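Tristico Small Pickups – read me first

Hi! If you've landed on this folder you probably want a pile of grasping examples to train something on, and I've got one for you. I collect them myself, mostly at home, by walking up to things with a hand-held gripper and picking them up over and over again. This file is my attempt to write down everything I'd want to know if somebody else had handed me the data (and a few things I only remembered after people emailed me about them).

Last edited March 30, 2020

What's in the folder

There are 700 episodes. One episode is one go at one object: approach, close, lift, put down somewhere else, back off. Each has its own subfolder with the video, a text file of finger openings, a text file of tool positions, and a little notes file that is sometimes very chatty and sometimes completely blank. Sorry about the blank ones. I started out thinking I'd never forget which session was which, and you can guess how that went.

The episodes come in two sets:

Tusen is the older set, 200 episodes, and the slower one. I was still learning how to hold the tool, so the approaches are careful and the wrist wobbles a lot. Good for testing your loading code, fine for training, not what I'd use to show off.

Morin is everything after that. Faster, looser, more clutter, more variety in what the objects are lying on. If you only have room for one set, take this one.

I also pulled out 40 episodes as a held-out test set. They're listed in holdout.txt and they come only from Morin. Please don't train on them! If you make your own split, keep whole sessions together, because two pickups recorded a minute apart look so much alike that your test score will flatter you terribly.

How I collect

The camera rides on the gripper, looking out between the fingers, so what the model sees is pretty much what the tool sees. I sit or kneel, put a handful of small stuff on some surface, press record, and go. No script. I used to write out an order of objects beforehand and found that I stared at the list instead of at my hand, and the motions came out stiff. Now I just pick whatever is easiest to reach next, then whatever is easiest after that, and stop when I'm bored or my wrist complains.

Surfaces matter more than I expected. My first model was trained only on a plain tabletop, and it was lovely right up to the moment I put the same objects on a patterned cloth – then it reached for the pattern. So Morin has a lot of cloth in it. Stripes are the meanest, especially wavy ones, since they run off in one direction and blur into long smears when the tool moves. 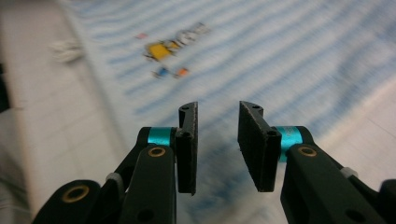 I keep the blurry stretches in, by the way. People ask me to filter them out, and I did try a version of that (it was called Prallow Clean, and a few of you may still have it on a drive). It scored well offline and did badly on a moving arm. A tool that swings toward a target sees smeared color blobs for a good part of the trip, so I'd like the model to have met some smeared color blobs before. If you want sharp frames only, there's a column called sharp in frames.csv, and you can cut wherever you like.

The tool

It's the Prallow hand-held gripper, version 3. The fingers are black plastic linkages with brass bushings at the joints and a teal ring around the pivot behind each pad. The pads have a textured gripping face, which does wonders on small slick pieces and hardly anything on fabric.

I've kept the teal rings in the design on purpose. They're easy to find by color, which gives you a cheap check on whether the finger opening numbers match the video. My check script looks for the two rings, measures how far apart they are, and complains if that disagrees with the log. Be warned that it gets confused by teal objects. I owned more teal objects than I thought.

If you're building your own copy, don't over-tighten the joints. You want the fingers to close with a light squeeze, otherwise you end up recording your own effort, and every grasp comes out as a sudden snap with nothing in between.

What the objects are

Small, mostly. Blocks, caps, bits of packaging, little toys, soft things that crumple. I don't give them tidy names in the labels, just a color and a rough kind, like "yellow block" or "soft white". I had a proper list of categories once and spent more time arguing with myself over whether a thing was a cap or a lid than I did recording. Color plus kind turned out to be plenty for what I use it for.

Not everything in view is a target. Things sit off to one side, things get left on the floor, and the edge of a cloth might have something lying next to it that never gets touched in the whole session. I leave all that alone. If a label file doesn't mention an object, it wasn't picked up in that episode, and that's all it means.

Misses

I kept those too! If the fingers close on nothing, or the piece squirts out sideways, the episode is marked miss in the notes and result is set to 0. There are fewer of these than there should be, because for the whole of Tusen I deleted them out of pure vanity. So please don't read anything into the success rate of the older set. It's me looking good.

Pushing an object around before getting it counts as a success as long as it ends up lifted. I know that bugs some people. There's a pushed flag so you can treat those differently.

Known problems

The finger log runs slightly behind the video in the early Tusen sessions. The fix is in shift.txt, one line per session, and the loader applies it if you leave the default setting on.

Tool positions drift on very plain floors. Pale tile is the worst, with so little for the tracker to hold on to. A cloth that covers only part of the view helps a bit. Where I noticed drift I set drift to 1, but I certainly didn't notice all of it.

I'm right-handed and it shows. Most approaches lean the same way. Mirroring the video helps, but remember to mirror the positions as well (I forgot, and lost an entire weekend to it).

Light is nearly always soft and even. If your robot lives somewhere with hard shadows, expect trouble and mix in some data of your own.

Getting started

Unpack everything into one folder and keep the set names as they are, because the loader looks for them. Run check first. It'll go through each episode and print the ones it doesn't like, and a short list is normal. Then open a few episodes in the viewer and just watch them, ideally before you train anything. You'll learn more about the odd corners of this data in ten minutes of watching than from this whole file.

Using it and sending things back

Use it for whatever you want, including work stuff. If you publish something, a mention of Tristico Small Pickups and which set you used would make me happy. Please say whether you dropped the blurry frames, so other people can compare.

Corrections are very welcome, labels especially. Send me the episode folder name and what it ought to say, and I'll fold it in. I'm hoping to have the next batch up in May, with more fabric and more misses – real ones this time, all left in. If you have a surface you'd like to see in there, tell me before then and I'll try to find something close.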